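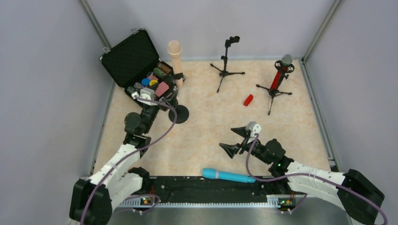
Looking After the Two-Arm Cell: Your Questions

How often should I check the gripper fingers?
Every morning before you start, please! Wipe them with a dry cloth and feel for play (a little wobble is fine, a click is a call to Uvthorpe).

What about the cables?
Lift each arm slowly through its full reach and watch that the cable follows along without pulling tight. We swap ours every 792 hours, and we've been very happy with that.

Can I tighten the forearm screws myself?
Of course, just power down first and wait 2 minutes.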